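검색어를 입력하세요 검색
공유 37 댓글 4

[보도자료] 플릴루스(Plilus), 8월부터 중고 공구·수납함 되살림 장터 '사니(Sani)' 상시 운영

안녕하세요, 플릴루스에서 사니 장터를 맡고 있는 담당자입니다. 보도자료라고 하면 보통 딱딱하게 쓰던데, 저는 그게 영 손에 안 붙어서 그냥 말하듯이 적어 볼게요. 기자님들도 읽기 편하신 쪽이 좋잖아요!

봄에 시범으로 열었던 사니 장터가 8월부터 상시 장터로 바뀝니다. 작업실이나 창고를 정리할 때 나오는 공구, 수납함, 선반, 작업대 같은 물건을 가져오시면 저희가 상태를 보고 값을 매긴 다음 새 주인을 찾아 드리는 곳이에요. 장소는 시범 때와 똑같이 마인두넥스(Mindunex) 건물 1층이고, 문은 오전 10시에 열어서 저녁 7시에 닫습니다. 시범 기간에는 오후 5시에 닫았는데 퇴근하고 뛰어왔더니 불이 꺼져 있더라는 얘기를 너무 많이 들었어요. 그래서 두 시간 늘렸습니다.

시범 운영 때 물건을 맡겨 주신 분이 모두 112명이었고, 그중 92명이 맡긴 물건을 전부 파셨어요. 저는 솔직히 절반만 나가도 잘한 거라고 생각하고 있었거든요. 제일 빨리 나간 건 의외로 새것 같은 전동공구가 아니라 오래된 바이스랑 줄 세트였고요, 그다음이 금속 통이었습니다. 흠집이 있어도 튼튼하기만 하면 금방 팔립니다. 화분 받침으로 쓰겠다는 분, 장작을 담겠다는 분, 가게 진열대로 쓰겠다는 분까지 용도도 정말 제각각이었어요.

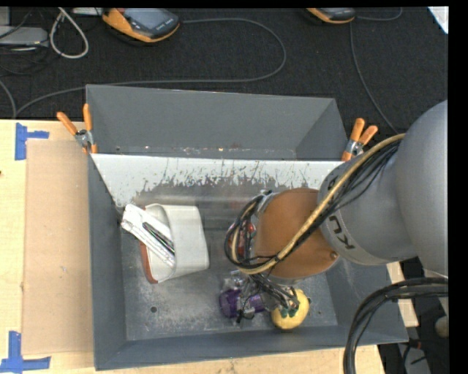 안쪽 칠이 많이 긁힌 회색 대형 금속 통.

물건 등급은 4단계로 나눕니다. '그대로', '손질 조금', '손질 많이', '부품용' 이렇게요. 처음에는 영문 알파벳으로 표시했는데, 맨 아래 등급을 받으면 다들 서운해하셔서 이름을 바꿨습니다(저도 제 톱이 그 등급을 받았을 때 좀 서운했어요). 칠이 벗겨졌거나 긁힌 자국이 있다고 해서 무조건 등급이 내려가지는 않고요, 쓰는 데 지장이 있는지를 먼저 봅니다. 구멍이나 찌그러진 곳은 가격표 뒷면에 꼭 적어 둘 테니 사기 전에 한 번 뒤집어 봐 주세요.

판매 대금은 맡기신 분께 88퍼센트를 드립니다. 나머지는 공간 사용료와 손질 재료비로 들어가고, 등록비나 보관료는 따로 받지 않아요. 석 달이 지나도 안 팔린 물건은 연락을 드려서 값을 내릴지, 다시 가져가실지, 기부하실지 여쭤보겠습니다.

이번에 새로 생기는 것도 하나 소개할게요. 저희끼리는 '스티미라리(Stimirari)'라고 부르는 손질 수업입니다. 녹 제거, 손잡이 교체, 날 갈기, 칠 보수를 한 번에 하나씩 다루고 장갑과 보안경은 저희가 준비해요. 고치고 싶은 물건이 있으면 들고 오셔도 되는데, 혼자 들 수 있는 크기까지만 부탁드립니다. 시범 때 철제 캐비닛을 통째로 끌고 오신 분이 계셨거든요. 결국 고치긴 고쳤는데 그날 수업은 캐비닛 수업이 되어 버렸어요.

받지 않는 물건도 있습니다. 연료가 남아 있는 기계, 전선 피복이 벗겨진 전동공구, 내용물을 알 수 없는 통은 접수할 수 없어요. 페인트 캔도 뚜껑을 한 번 연 것은 어렵습니다. 애매하다 싶으면 들고 오시기 전에 전화 한 통 주세요. 헛걸음하시면 저희도 마음이 안 좋아요.

취재 오시는 분들은 오전이 한가합니다. 장터 안 촬영은 자유롭게 하셔도 되고, 손님 얼굴이 나올 때만 먼저 여쭤봐 주세요. 물건을 맡기실 분은 마인두넥스 1층 접수대로 바로 오시면 됩니다.

문의: 플릴루스 사니 장터 운영팀

이 사이트는 더 나은 이용 환경을 위해 쿠키를 사용합니다. 동의 설정
플릴루스 소식을 메일로 받아 보세요. 이메일 주소 구독하기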